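Nivevik Waxed Linen Thread, 3-Ply, Natural

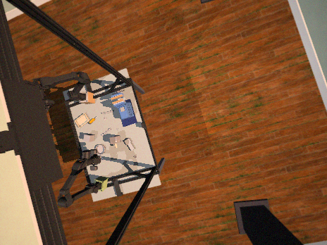

Light worktable on a plank floor, with two dark arms reaching over it.

Nivevik Waxed Linen Thread, 3-Ply
Spool: 285 metres
Colour: Natural (undyed)
Also stocked in: Walnut, Black, Slate, Oxblood
Sold by: the spool
Availability: In stock, ships from our Drekcombe store

We held off carrying this thread for a long while. Waxed linen is one of those supplies where every maker claims theirs is the strongest, the smoothest and the most traditional, and most of the spools we have opened over the years have been pretty much the same thing with a different label. So take the Nivevik literature with a grain of salt. We do. What follows is what we think after using it at the bench for a winter, mostly for knotted necklaces, wrapped cord ends and a bit of small leatherwork.

What it is
A three-strand linen thread, medium twist, coated with what the maker calls a "heritage beeswax blend". We asked what it was blended with and didn't get much of an answer. It feels like beeswax with something harder in it. The coating is heavier than on our Fenthorpe thread and lighter than on the old Minami stock some of you will remember. If you are allergic to bee products, buy the Fenthorpe uncoated. If you avoid them for other reasons, same advice.

What the label says, and what we think

"Will not fray." It will. Any linen frays if you drag it through a rough drill hole often enough. It frays later than cheap cotton does, and the wax holds the fuzz down so you don't see it as soon. Ream your stone beads. Cheap turquoise and lava are the worst for this.

"No needle required." Partly true. Cut the end on a slant, pinch it flat and roll it, and you can feed it through most beads with a hole of 1.5 mm or better. For seed beads in size 6 it goes through once comfortably. Second pass, maybe. Third pass, forget it and use something thinner. We would not try it at all with size 11s.

"Knots lock permanently." A square knot holds well because the wax grips. Permanent is a big word. We put a dab of glue on anything that's going to be worn every day, and we'd suggest you do too, whatever the label says.

"Colourfast." We have no complaint about the Natural, which has no dye in it. The Oxblood left a faint pink on a white cloth when we rubbed it hard with a thumb. We would keep it away from pale freshwater pearls and from anyone's good shirt collar. Walnut and Black left nothing we could see.

"Eco-friendly." Linen is linen. The spool core is plastic and so is the shrink wrap.

Where it does well
Knotting between beads is where this thread earns its spot on the shelf. The knots come up round and tidy, they sit snug against the bead, and the twist doesn't open when you slide a knot down with an awl. It is also good for wrapping: leather ends, cord ends, the neck of a tassel. For Czech glass in 6 mm and up it looks right – a bit rustic, a bit old – and a knotted strand drapes better than the same beads on nylon.

Bookbinders have been buying it as well. We aren't bookbinders. The ones who have come back for a second spool seem content, though one of them strips half the wax off with a warm cloth first.

Where we would use something else
Heavy stone strands, especially long ones with sharp-edged cubes or rondelles. Use beading wire.
Bracelets that get worn in the shower. Wax goes cloudy and linen swells.
Stretch designs, obviously. There is no give in it whatsoever.
Fine pearl work. Silk is still better, and costs less than you'd think.
Loom weaving. Too stiff, and it catches on the springs.

Handling
Store it in a tin or a zip bag out of the sun. On a hot windowsill the wax migrates and the outside of the spool gets tacky while the inside goes dry. If yours turns up stiff after a cold trip in the mail, leave it indoors overnight before you judge it. Wax crumbs on finished beads come off with a soft toothbrush. A hair dryer on low, held well back, will smooth the coating on a finished knotted piece and take away the whitish bloom at the bends. Don't do this near glued knots.

How much you need
The maker's chart is generous to the maker. For a plain knotted necklace, allow four times the finished length. For a fully knotted strand with tight spacing, allow six. Macramé is its own problem and depends on the pattern, so tie a sample before cutting the lot.

Bulk option
There is also a workshop cone at 575 metres for people who go through it. Before you get excited about the price per metre, work it out against two regular spools when those are on sale, because the cone has not always come out ahead. The cone comes in Natural and Black only. It does not fit the standard spool rack.

Colour note
Natural varies. Our last batch was a warm oat colour and the one before it was greyer. If you need a match across a set, buy it all at once and keep the batch sticker. We can't pick through the drawer for you by email, but in the store you're welcome to hold spools side by side at the window.

Returns
Unopened spools can come back for store credit. Opened spools can't, and a snipped end counts as opened. Sample cards with a short length of each colour are available at the counter or can be added to a mail order.

Next shipment of Slate and Oxblood is promised for September. It was promised for spring as well, so please don't plan a project around it.

See also: Fenthorpe Uncoated Linen, 2-Ply and 4-Ply; Minami Silk Cord on Card (limited colours left); Knotting Awl, Maple Handle; Bead Reamer Set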